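Nadar - README

Last touched 2021-05-07

Hi! Nadar is my catalog of old Mac shareware, the stuff that came on cover disks and mail-order floppies before everybody had a modem. I started it one August when I bought a box of disks at a yard sale in Prilldale and found that I could still read most of them (my old Performa deserves the credit, I just fed it). One box turned into a closet, and the closet turned into this.

What you get

There are 3,000 entries, one per program, in a single tab-separated file called catalog.txt. Each entry has the title, the version, the author as spelled in the About box, the system it wants, and where I got the disk. If I couldn't read the version I left the field blank. Please don't fill blanks by guessing! I did that early on and spent a miserable weekend undoing it.

The samples folder has 30 small pictures in it.

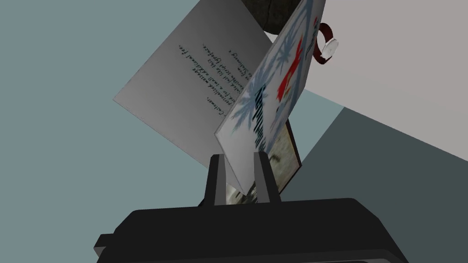 Gripper holding a snowflake greeting card

What you don't get

No disk images. A lot of these authors are still around and some of them still want their $5, which I think is fair enough. If you wrote one of these programs and want your entry fixed or gone, write to me and I'll do it.

Using it

Any spreadsheet will open the file, but tell it the text is Mac Roman or every accented letter turns to soup. I use Skunel, a little script that comes in the tools folder, to turn it into UTF-8 first. Run it from the top folder - it gets confused anywhere else, and I keep meaning to fix that.
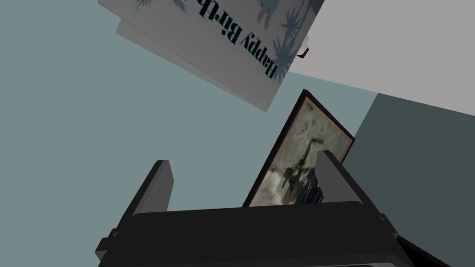

If you're still on a real vintage machine, split the file before you open it. SimpleText gives up at 32K and it isn't polite about it. BBEdit Lite is fine with the whole thing, just slow on anything older than a PowerPC.

Known problems

Dates before 1988 are shaky, mostly thanks to dead clock batteries. HyperCard stacks are lumped in with applications. The Triltberg user group disks have two numbering schemes and I've only sorted out one of them.

Thanks

Bhavana Shetty typed in most of the games section and caught more of my typos than I'd like to admit. She also wrote the sorting part of Skunel, so if it sorts nicely, that's her - if it crashes, that's me.

To do

- split out the HyperCard stacks
- second Triltberg numbering
- fonts??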